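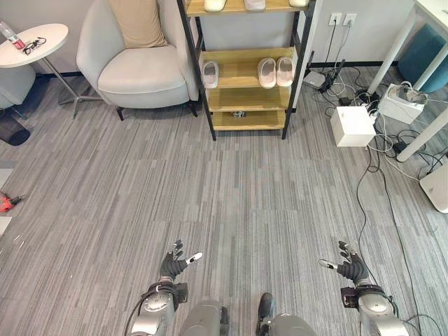 Home | Forums | Hallways & Small Rooms | New posts | Search
Reading time: 4 min

Shoe rack in the sitting room — sensible or giving up?

marlpit_jen
3 Aug 2018
So we have no hall. The front door opens straight into the sitting room, and for years the shoes just lived in a heap behind it. I finally bought a rack, black metal frame with light wood shelves, and put it against the back wall near the armchair. Slippers only for now, while I work out whether I like it. My sister came round and said it looks like the changing room at a swimming baths, and now I can't unsee it. Would you keep a rack out in the open like this or hide it all in a cupboard? Walls are pale grey, carpet is a stripy grey, chair is light grey too (yes, I know, I got a bit carried away with grey).

tobermoray
Keep it. We had a closed cupboard, one of those Jalletness tip-out ones, and it stank by September. Shoes need air. Also my feet are size 12 and nothing I own fitted in the drawers unless I squashed it in sideways.

PlumAndPewter
I'm going to disagree, sorry! Open racks are fine when there are only slippers on them. Give it one wet fortnight and you'll have muddy trainers and a football boot looking at you while you watch telly. I'd put it in the bedroom and have a basket by the door.

tobermoray
A basket is just the heap with handles though.

PlumAndPewter
A heap you can put a lid on :)

Wilson Henao
Jen, what's the gap between the shelves? I had a similar one from Cinenwood and the gap was fine for slippers but hopeless for ankle boots. I ended up taking one shelf out completely, which made it wobble, so then I had to fix it to the wall, and then I'd drilled into the wall and was stuck with it being there forever. Measure your tallest shoes first is all I'm saying.

marlpit_jen
Just been over with the tape. 30 cm deep, and the gap is a good bit less than that, so my winter boots are out. They can go upstairs. It's the everyday stuff I want down here. My mum always takes her shoes off at the door and then pads about asking which slippers she's allowed, so I wanted a few pairs where people could see them and help themselves. I like the pale pink ones best and nobody else is having those.

kestrel_lane
We do guest slippers as well and I think that's a lovely reason for having it out. Put them at hand height for anyone who can't bend easily. My dad struggles with anything near the floor, so his are always on top. The bottom shelf in our house is for the things that get worn once a year.

Is the armchair near enough to sit on while you swap shoes? That made the biggest difference to us. Before that everybody hopped about holding on to the door frame.

marlpit_jen
Pretty much, it's just to the left of the rack. Curved arms, so there's something to push up on. I've got a little round white table on the other side of it where my glasses and a bottle of water always end up, and I was wondering about moving that away so there's more room to get past. But then where do my glasses go? I lose them enough as it is.

PlumAndPewter
Leave the table alone. I'll give you the chair, that does make sense of it. I still say the rack is going to fill up.

hobnail48
What about the carpet? A grey stripe hides a lot but it won't hide clay. I put a boot tray under ours, cost me £4 from a garden place. Ugly, but it's under there so who cares.

tobermoray
Seconding a tray. Or a strip of old lino cut to size, that's what I've got.

Wilson Henao
Lino slides about on carpet, mine did anyway. Tray with a lip is better — the water stays in it.

kestrel_lane
One other thought. If the swimming baths look is really bothering you, it might be the bare shelves more than the rack. A plant on top, or a couple of those lidded Isturano boxes for scarves and gloves, and it would look more like furniture.

PlumAndPewter
A plant on a shoe rack? Over the slippers? You'd have compost in your toes.

kestrel_lane
I have a very tidy plant, thank you.

marlpit_jen
Ha! No plant, I kill them. I might try a box on the bottom shelf though, as there's hardly anything on it. I do want to keep the top for slippers so people spot them.

Right, the plan is: rack stays, tray goes under, boots go upstairs, table stays where it is. If it's a mess by the time the clocks go back then Plum can say told you so.

PlumAndPewter
I've put it in my diary.

hobnail48
Get the tray with the deeper lip if they've got both sorts. The shallow one isn't worth having.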